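Search this site Enter keywords Go

Setting 170 Trays Before Lunch

Oct 22, 2019
By the Features Desk

At Tutcombe, the catering kitchen that feeds three conference centers and a hospital wing, the quietest job used to be the one people dreaded most. Tray setting meant standing at a counter from six in the morning, laying out plate, bowl, fork, knife, spoon and napkin, then doing it again. A busy day runs to 1,922 trays. Wrists ached, and new hires often asked to be moved within a month!

So in September the company began a trial with Arkirance, a small automation outfit, to see how much of that work a pair of robot arms could take on. The arms learn one table setting at a time, and the teachers are the tray crew themselves. They know that a napkin goes down folded edge in, and that a spoon laid too close to the rim will slide off on the ramp (ask anyone who has pushed a cart down it).

Watching the practice table is oddly gripping. Two arms share one brown tray, with the green plate, the white bowl and the cutlery waiting along the far side and a pink napkin folded at the right. It's slow work for now, and every small reach is a little drama.
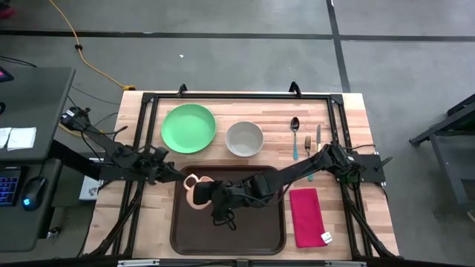

What the crew does now

Of the kitchen's 241 employees, 47 have had a turn at training the system, and the sign-up sheet for the next round is already full. Tutcombe says no tray jobs will be cut during the trial. Two of the crew have moved to menu planning, and others split their shifts between the counter and the practice table, for the same pay plus a training allowance.

Not everyone is sold. Some of the longest-serving people miss the talk that went with the old line, and they want a promise that reaches past the trial. That conversation is still going on, and it's a lively one. The next target is 170 trays in a morning, with the crew checking each one before it goes on the cart.

Contact the editors | Copyright 2019 Vistideck Magazine | Back to top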